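Participants wanted: home gripper study, round 2
Illia project, Markham site

We need 32 people to do ordinary chores at home with a hand-held gripper. Folding, sorting, picking up, putting away. No robot comes to your place, you are the arm. Recordings go to training a manipulation policy.

Why round 2
Round 1 was mostly kitchens. Policy did fine on cups and boxes, badly on anything soft or creased – pouches, bags, clothing piles. So this time it's bedrooms. We want real ones, with stuff on the bed. Please don't tidy up first.

What you do
– one training call, 30 minutes, Tuesday evenings
– pick up the Cimevness kit from us, keep it up to 90 days
– record 600 short episodes total, at your own pace
– upload when you have wifi, the app does the rest

Who can apply
18 or over, living in the Markham area, OK using both hands for an hour or so at a time. Left handed people very welcome, we are short on those. Everyone in the household has to agree to the recording and sign teh form. No experience needed.

What a session looks like
Small item on a blanket, gripper open over it, then you close and lift. Repeat with someting else.
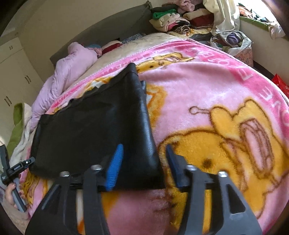

Pay
Per accepted episode, paid monthly. Rates are in the info sheet. Rejected ones can be redone.

How to apply
Use the form on the Dönmez lab page, pick "bedroom round". Say which evenings work. Closes end of August – sooner if we fill up.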